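Talking Laundry (and Everything Else) with Marama Lowther

I've been wanting to sit down with Marama Lowther ever since a friend handed me her little book on housekeeping and I read the whole thing in the bath. She ran the linen room at the Keltley, a 28-room hotel up the coast, and these days she teaches evening classes to people who never learned how to look after a home. So people like me, basically!

We met at her place on a rainy morning and she had the kettle on before I'd gotten my coat off.

How it all started

Marama didn't plan on a life in sheets. "I wanted to be a florist," she told me. "I went in to ask about doing the flowers for the lobby, and the manager, Mr. Godoy, looked at me and said, can you iron?" She could, sort of. She stayed 20 years.

The first February was the hardest. The boiler quit, the dryers quit, and she and Randa Bitar (they're still best friends, and Randa popped in halfway through our chat to borrow a cake tin) hung pillowcases up and down the back stairs. "We had string tied to everything. A guest came down the wrong way in his robe and walked right into a wet tablecloth. He was very nice about it."

I asked if she ever got sick of it. She thought for a bit, stirring her tea. "The folding, never. I could fold all day. The stairs, yes. I hated those stairs."

On teaching grown-ups

Her classes run for 5 weeks in the room over the Alavier bakery, and she says the smell of bread is half the reason people come back. Most of her students are in their thirties and forties, and a lot of them show up embarrassed.

"They whisper it to me," she said. "They say, I don't know how to do a fitted sheet. And I say, well, good, sit down, neither does he."

One of her regulars, Karim Tawfik, signed up after his divorce and has now taken the course three times. She's told him he knows it all. He keeps paying! She thinks it's the company, and maybe the cinnamon rolls.

What does she start them on? Small stuff. Dish towels, napkins, any plain square of cloth. She won't let anyone near a duvet cover until the third week. "You get your hands used to finding a corner. Find one corner, then run along the edge to the next. If you grab from the middle you'll be there until supper."

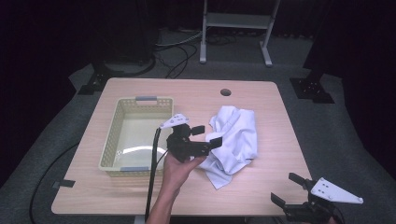 The stuff she can't stand

Oh, she has opinions. Fabric softener on towels ("you may as well dry yourself with a raincoat"), scented drawer liners, and any basket without decent handles. She also has a real grudge against the word "hack." When I used it by accident she put down her cookie and just looked at me.

She's softer on ironing than I expected. She irons shirts and tablecloths and that's it. "I did my share. My own sheets can be as wrinkled as they like."

Before I left she gave me a stack of old hotel napkins, darned in two places, and made me fold one at the kitchen table while she watched. I did it badly. She shook it out and handed it back to me, and I missed my bus.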